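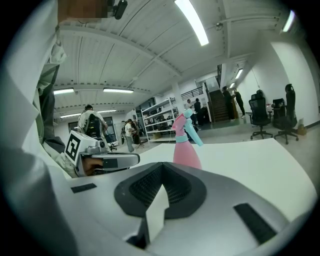

Rules for spray bottles and other liquids at a handheld gripper station?

Posted by Onden, 2023-01-22

I've been asked to write a one-page set of rules for our recording tables. People work with a handheld gripper in each hand and pick up household items, including trigger spray bottles. Other people walk through the same room all day. What do you put in writing about liquids, and do you have anything on the marker cubes? Our current sheet says "be careful" and not much else.

Zohreh Hosseinzadeh

We wrote ours last February and have changed it twice. The parts that stayed:

Bottles hold plain water or nothing. No cleaner, even diluted. Label the bottle if it has water in it.
Fill to 30 percent at most. A full bottle tips more easily when a finger pad catches the trigger.
Turn the nozzle to the off position before the bottle goes on the table.
Keep 80 cm clear behind the person at the table. Mark it with floor tape. Chairs and boxes stay outside the tape.
Don't touch the printed faces of a marker cube. If one is scratched or peeling, stop and swap the cube, then redo the calibration before you record again.
Wipe the finger pads at the end of each shift with a dry cloth. Check the mesh for tears.
Push long sleeves up so the cuff doesn't catch on the housing.

Ask anyone who may be in the background for consent before you start. We have a form for that and a sign at the door.

Futlow

Just use empty bottles. Never had a problem.

Hoarau

Empty is fine for practice, but the weight is wrong if your task list says "full bottle." Write the fill level in the session log so the next shift can match it. We had 1,753 recordings with no fill level noted and had to redo nearly 80 of them. I'd also add who is allowed to sign off on a cube swap. Ours is the shift lead only.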